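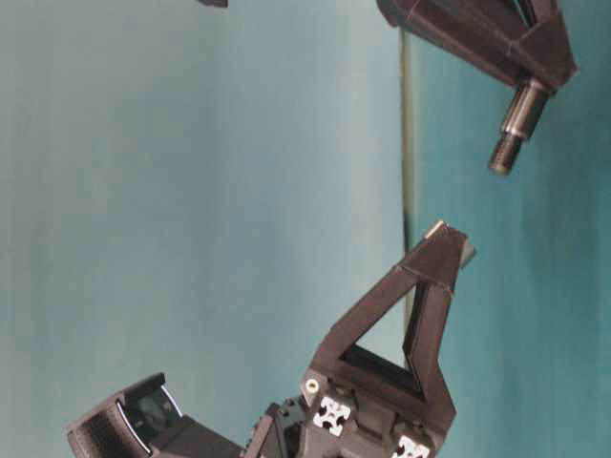
Chapter 4
Folds, Triangles and Threads

I learned most of what's in this chapter by bending a strip of flat metal the wrong way. I was a student in the shop at Onmont, I wanted a shelf bracket, and I got something that sagged as soon as I put a paint can on it. Vidar Torvik, who taught the course back then, handed me a ruler and a sheet of card and told me to make the same bracket in paper first. It took me eleven tries, and I still have the last one!

So we'll start with card too. Cut a strip 200 mm long, hold one end flat on the table and let the other hang over the edge. It droops. Now fold it once down the middle, lengthwise, open the fold to a right angle and try again. Same card, same weight, and it sticks out nearly straight. We'll spend Section 4.1 on why that happens (there's a little math, but it's friendly).

Section 4.2 is about triangles. Pin four strips into a square and you can push it over with one finger. Pin three into a triangle and it keeps its shape until something bends or a pin gives way. You can also leave the middle wide open, and that saves a surprising amount of material - keep your offcuts, we'll weigh them.

Then come threads, my favorite part. A thread is a ramp wrapped around a rod, and once you see it that way you can work out how far a nut travels in one turn, or in 86 turns if you have the patience. Section 4.3 has you wrap a paper ramp around a pencil before you touch a real bolt.

Before you go on, find these at home or in the shop:

Card, scissors and a ruler
A pencil with flat sides and one with round sides
Any bolt with a nut that fits
Seven short strips with holes at both ends, and pins to join them

Words to watch for: flange, seam, brace, pitch, collar, shoulder.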